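Skellska Indoor Set, version 2

Simulated two-arm mobile robot, recorded for imitation learning
Maintained by Milagros Guzmán, Gretuvdale

Summary

Skellska Indoor Set is a collection of simulated episodes for training policies that move a two-arm mobile robot through the rooms and passages of a house. Each episode was recorded while a person controlled the robot. The set has 428 episodes. Of these, 212 are new in version 2, and the others come from version 1 with corrected action timestamps.

We made the set for our own experiments with long tasks, where the robot must first travel and then use its arms. We share it now so other groups can compare with the same data. If you need only table manipulation, this set will be too large and too slow for you, and there are better choices.

What changed from version 1

The action timestamps in version 1 were written when the message was received by the logger. In version 2 they are written when the simulator applies the action. The old files can still be requested, but please do not mix them with the new ones in one training run. The shift between action and image was not constant, so it cannot be repaired with a single offset.

We also renamed the folder "nav" to "travel". Scripts that have the old name inside will stop with a missing path error.

Contents of one episode

episode.json: the instruction in English, the house name, the start pose, the operator code, and the result
states: joint positions and velocities of both arms, the opening of both grippers, base pose, torso height
actions: the commands sent in each step, in the same order as the states
video: one color file from the camera on the robot, looking forward over the body
segments.csv: start step and end step of each part of the task, with a short label

The result field has the values "success", "partial" and "fail". Failed episodes are kept. We found them useful for training a success detector, but for behavior cloning you should filter them out. The loader does not do this for you.

How the episodes were recorded

The operators worked with the Zesatier control program, using two hand controllers for the arms and a foot pedal for the base. Four operators took part. Each of them first did a practice period in a small house which is not included in the set. After this they received instructions one by one from a list, and they could skip an instruction if they did not understand it.

An operator sees the same view that is saved in the video file, and nothing more. We decided this on purpose. In our first tests the operators also had a map from the top, and they drove around objects which the robot camera could not show. A policy trained on such episodes learns turns that it has no reason to make.

Labels in segments.csv were written by a second person after the recording. The labels are "travel", "approach", "grasp", "carry", "place" and "wait". When two people did not agree about the border between "travel" and "approach", we took the earlier step.

Houses

Houses are generated from a set of floor plans, and then walls, floors and trim receive their materials from a shared library. The same plan can appear with different materials. For this reason a random split by episode is not a fair test. Please use the split files in the folder "splits", where one floor plan is never in both train and test.

Camera view

The camera image is stored in the way the simulator gives it, including its strong tilt. The tilt is present in the training data and also at test time, so we do not rotate the images. If your model was pretrained on upright pictures you may want to do it yourself.

Three views from one house, with both grippers over the edge of the gray body:

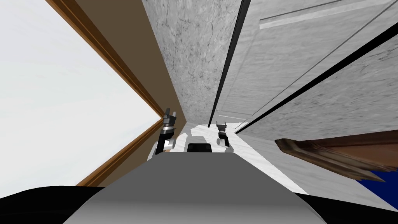
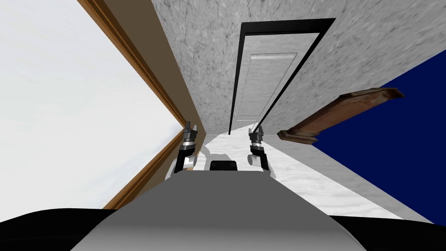
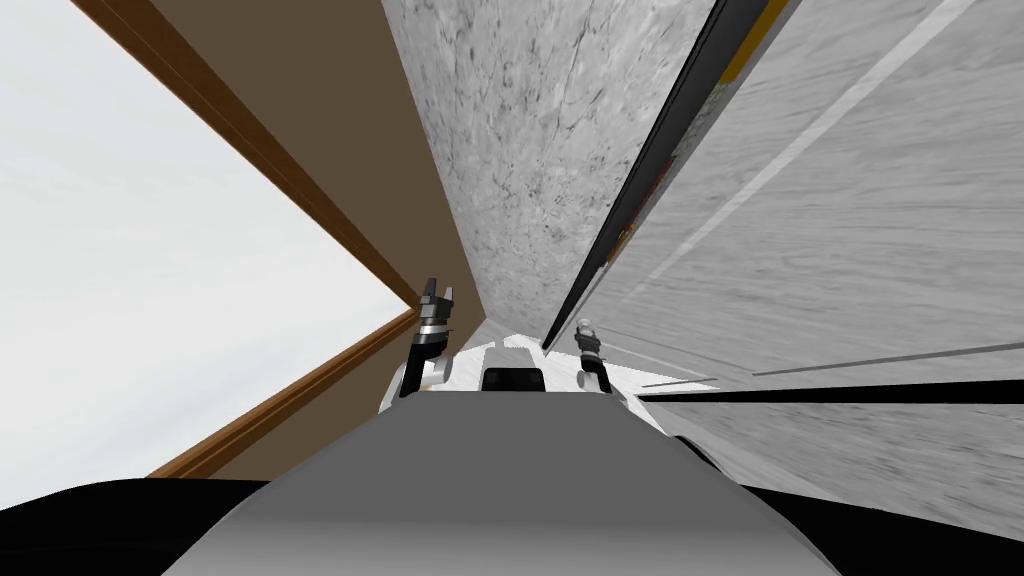

Known problems

Some "travel" segments contain long pauses, when the operator was thinking about where to go. They are not marked as "wait", because at that time we used this label only for pauses during manipulation. A simple filter on base speed removes most of them. Be careful not to remove the slow turns near doors together with the pauses.

Gripper opening is given in the units of the simulator, from 0 to 1, and the value 1 is open. In version 1 it was the opposite. If your policy opens the hand when it should close it, check this first.

Bright walls lose almost all detail in the video. Methods that depend on matching points between images will have difficulty there. We tried a lower exposure, but then darker rooms became too hard for the operators, so we left the standard value.

The instructions were written by a few people only, and the style is narrow. Most of them begin with "go to" or "bring". Do not expect a model trained on this set to understand free speech.

There is no sound, no depth and no force data.

Loading

The loader is in the folder "tools" and needs only the standard scientific Python packages. Call open_set with the path and the name of the split. It returns episodes one after another and does not keep them in memory. Decoding the video is the slowest part. On our training machine, Puma, we decode everything once to a local disk before we start, and we recommend the same if you have the space.

License and contact

The data may be used for research and teaching. For commercial use please write to us first. Operator codes cannot be connected to names, and we ask you not to try.

Questions and error reports go to Milagros Guzmán through the issue page of this repository. Please write the episode number and the step number in the report. The next correction of labels is planned for January, and reports which arrive before it will be included.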